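How do you teach a robot to fold a dress?

Hello! My name is Sharon Owino and I get asked a lot of questions by children, because I visit schools to talk about robots. My favourite one came from a boy called Rupert Pfister, who put his hand up and said, "Why can't you just tell it?"

Good question, Rupert. Let's try it. Get a T-shirt, put it on your bed in a heap, and ask someone at home to fold it. But they have to pretend to be a robot! They can only do exactly what you say. If you say "pick it up", they're allowed to ask which bit. With how many fingers? How hard should I squeeze? How high do I lift? Is that a sleeve? What's a sleeve?

You'll be cross in three minutes, I promise. I did this with my own family one December and we ended up with a T-shirt on the floor and everybody shouting.

The trouble is that your hands know things you can't put into words. You learned to do up buttons by watching someone and then having a go, and having another go, until it worked. I bet you don't remember anybody giving you a list. So with lots of jobs we don't tell the robot. We show it.

There are a few ways of showing. One is to hold on to the robot's arm and move it about yourself, a bit like when a grown-up holds your hand round a pencil to help you write your name. The robot can feel its own joints bending (an elbow this much, a wrist that much) and it saves all those bends so it can do them again.

Another way is remote control. You sit somewhere else, perhaps in the next room, and you move a set of handles or a little copy of the robot's arm. Whatever you do, the big arm does too. I've tried it and it feels very odd, like wearing gloves that belong to someone across the room! My first go, I pushed a cup straight off the table.

The third way is the one I like best, and you don't need the robot there at all. You take just its fingers! Well, a copy of its fingers, fixed on to a handle so that a person can hold one. You squeeze and the fingers close. You let go and they open. There's a camera on board, looking out past the fingertips, so it keeps a record of what was in front of them the whole time. Then you can walk round an ordinary house doing ordinary jobs, like sorting out a dress on a bed.
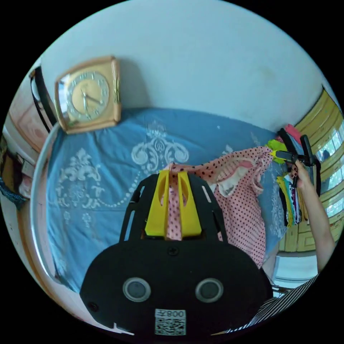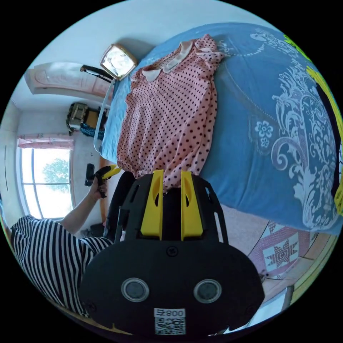
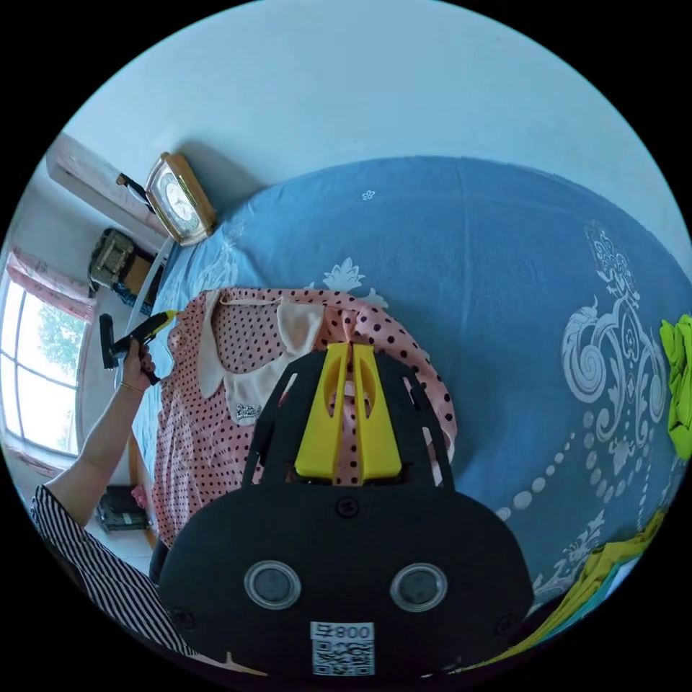

The yellow fingers, a pink spotty garment and a very fancy blue bedspread.

Now, why go to all that bother with funny plastic fingers? Couldn't you film somebody using their own hands?

You could, and people do. But think about how many fingers you've got, and how bendy they are. A robot with two stiff fingers watching you would be a bit like a penguin watching you play the piano. It might enjoy it, but it hasn't got the bits! If you do the job with the same two fingers the robot has, then every single thing you show it is something it could do as well. I find that really clever. It's also quite annoying for the person, I have to say. Cloth is slippery, and when you can only pinch, you have to think hard about where.

It matters that the camera is close to the fingers, too. When the robot gets its turn, it'll have a camera in the same place, so what it sees should look a lot like what it saw in the lessons.

So how many lessons does it need? More than one! I used to know a project called Nalliria that was teaching a robot to fold children's clothes, and a man there called Ottavio Pace folded the same jumper 200 times. He started it in a different place each time. Sometimes it was inside out, sometimes one arm was stuck underneath, and sometimes he just threw it. When they added in everybody else's goes, there were 1,550 of them, from 14 different homes. Ottavio told me he saw that jumper in his dreams.

You might think they should have put it down neatly in the same spot every time. That's what I thought! But then the robot only learns that one spot. Move the jumper a little way along the bed and it grabs a handful of nothing. It's the same with the room. If every lesson has a white sheet in it, a patterned bedspread could be a horrible surprise. Are those swirls part of the dress? You know they aren't. The robot has to find out, by seeing lots of swirls and lots of dresses.

After that, a computer goes through all the lessons and looks for what usually comes next. When the cloth looks like this, the fingers went there. When a sleeve is here, they closed. We call that training, and it can take days. Then comes the nervous bit, when you put some clothes down in front of the real robot and stand back.

Sometimes it works. Sometimes it pinches the bedspread and pulls the whole lot on to the floor, and then somebody has to go and collect more lessons with the clothes close to the edge.

Something to try at home: get two clothes pegs, or a pair of kitchen tongs in each hand (the blunt ones please, and ask first). Now fold that T-shirt again without letting your fingers touch it. Start with it flat. When you can do that, scrunch it up and start from there. It took Rupert's class ages, and one girl, Rosario Serra, worked out that it's much easier if you pinch the shoulders first. If you find a better way, I'd love to hear about it!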